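How to Reheat Shop-Bought Buns in an Electric Steamer

Posted Feb 17, 2022

There is a microwave in my kitchen and I know perfectly well how to use it. It will heat a steamed bun in less than a minute and give you something with the bite of a bath sponge. If that suits you, you can stop reading and get on with your evening.

Everyone else will need a steamer, some water and a little patience.
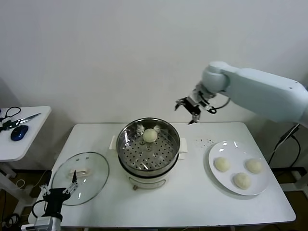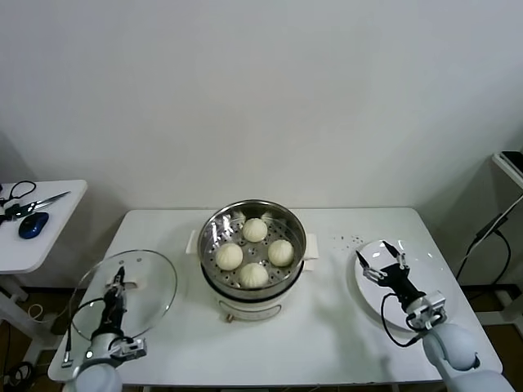 Steamed buns and an electric steamer with a perforated metal tray.

What you need

A bag of plain or filled buns, chilled or frozen. I buy the Ploronby ones, which come 20 to a bag and take up a whole freezer drawer. An electric steamer, or a pan with a basket that fits. Baking paper. A clean tea towel.

Step 1. Fill the base

Put in cold water up to the line. My first steamer, a Tredis, had its line on the inside in pale grey on pale grey, so I went over it with a dab of nail varnish on the outside. If yours has no line, keep the water a good inch under the tray. Buns that sit in water turn into soup, and not a soup you would order.

Step 2. Cut the paper

Cut a small square for each bun. The leaflet that came with the Tredis said to grease the tray instead. I did this once and spent the night with a cocktail stick, cleaning out 63 little holes. Use paper.

Step 3. Get the steam going first

Switch on and wait until steam is coming up steadily before any bun goes in. Then set them out with a finger's width between them, as they swell. Two buns that touch will become one bun, and you will have to explain this to whoever wanted the other half.

Step 4. Steam

Chilled buns take 7 minutes. Frozen ones need double that, and big meat-filled ones a bit more again. The filling should be piping hot right through, so break one open and check. (Cook's perk.) Don't lift the lid every minute to see how they're doing. They're doing less well than before you lifted it.

If your lid drips, wrap the tea towel round it and tie the corners up on top - well away from the heat.

Step 5. Let them sit

Turn it off, tip the lid a crack and leave it for two minutes. Whip it straight off and the tops may wrinkle like an old glove. They taste the same, but you'll feel judged.

If it goes wrong

Yellow patches: usually the raising agent in the dough. Blame the factory.

Soggy bottoms: too much water, or no paper. See Step 2, and my cocktail stick.

Hard edges: the steamer boiled dry. Top up from the kettle next time, never from the cold tap halfway through.

Leftovers can be steamed once more at most. After that, slice them and fry them in a little butter - better than they have any right to be.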